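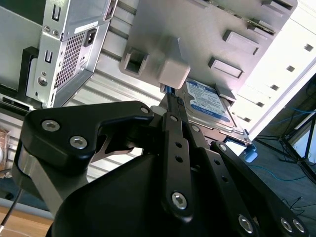 So the old tower finally got its day on the table. I've been putting this off since July, when it started making that grinding noise every time I opened my photo folder, and I kept telling myself I'd get to it "next weekend." Well, Tuesday, February 27, 2018 is not a weekend, but I had the afternoon off and a fresh pot of coffee, so in I went!

First, can we talk about drive cages? I had forgotten how much I dislike them. All those little clips and latches and tabs, and every company has its own idea about which way you're supposed to push. My last tower (the one I bought at Tapia, back when they still had the store on Stulow Avenue) used plain screws and I never once swore at it. With this one I spent a good ten minutes pressing on the wrong bit of plastic before I found the one that gives.

Anyway, there were 2 drives to deal with. The small one holds the operating system and it's staying put. The big one is where I keep everything else, including 1,318 photos from the Prerkham trip that I still haven't sorted. I copied those off the night before. Please copy yours off too, before you touch anything, even if you're only going in to dust.

And oh my gosh, the dust. I held the vacuum hose near the fan and used a soft paintbrush on the corners, and I did the whole thing with the case tipped over because my desk lamp doesn't bend far enough to shine in from the top. I need a better lamp. I've been looking at the clamp kind.

The new drive came from Prurkalley, and they were quick about it, four days from order to doorstep. No cable in the box though, which was annoying, so I'm reusing the old one until I get to the store.

Tonight I'm going to start copying everything back, and I want to get rid of the duplicates while I'm at it. I already found 430 of them in one folder. How does a person save the same sunset that many times? If you have a favorite program for cleaning that up, leave it in the comments, preferably a free one!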